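The Phoenicians Are Coming to Our Fall Reading Group!

If you were with us in the spring for the Roman roads series, you'll know how we ended up here. Somebody asked who was moving goods around the Mediterranean before Rome had any roads to speak of, and we spent the last half hour of the evening on nothing else. So the fall series is all Phoenicians, start to finish, and I could not be happier about it.

These were people from a thin strip of coast in what is now mostly Lebanon, with mountains at their backs and cedar growing on them. They lived in separate cities - Tyre, Sidon, Byblos, Arwad - and thought of themselves as people of those cities first. "Phoenician" is the name the Greeks gave them. What they called themselves as a group, if they called themselves anything, is still argued over, and we're giving a whole evening to that argument.

Then there's the purple. The dye came from sea snails, and it took thousands of them to color even the trim of a garment. The snails had to be gathered, cracked and left in vats, and ancient writers complained about the smell. At Sidon the crushed shells piled up into an actual hill. I love that a color worn by kings left behind a garbage heap you can still find. 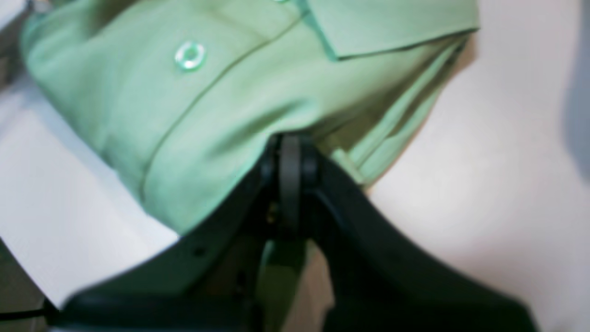
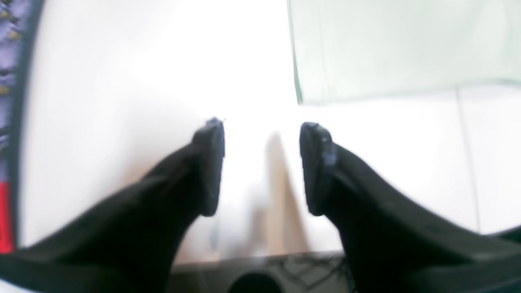
Nadine Haddadin is leading the first two sessions, and she has put together a reading packet that starts with the story of Wenamun. If you haven't met Wenamun, you're in for a treat! He's an Egyptian official sent to Byblos to buy cedar, he gets robbed on the way, and the ruler of Byblos keeps telling him to leave. Whether it's a real report or a piece of fiction, it's the funniest thing I've read from the ancient world, and it tells you a lot about how a trade deal went when Egypt's name no longer scared anyone. The packet runs to 40 pages with the maps, and you can pick up a copy at the front desk.

Yabsira Lemma takes over for the alphabet. She did a short version of this talk for us last winter and people stayed in the parking lot afterward writing their names on the backs of envelopes. The Phoenician script had 22 letters, all consonants, and the Greeks borrowed it and turned some of the letters they didn't need into vowels. Our A started out as the head of an ox. Bring a pencil.

The last part of the series heads west to Carthage, which was founded from Tyre and outgrew it. We'll look at the harbor, with its round inner basin for warships, and we'll try to get through a whole evening before anyone brings up elephants (I will probably be the one who does).

We meet in the Fakhoury Room on Thursday evenings at 7, starting in September. There are 30 chairs and we filled them in the spring, so please put your name on the sheet if you plan to come regularly. You don't need any background at all. Several of our best talkers had never opened a history book for fun until last year, and if you can only make the Carthage nights, come for those.

One more thing - we're still looking for a decent large wall map of the Mediterranean. Ours stops just short of Cádiz, and we're going to need Cádiz.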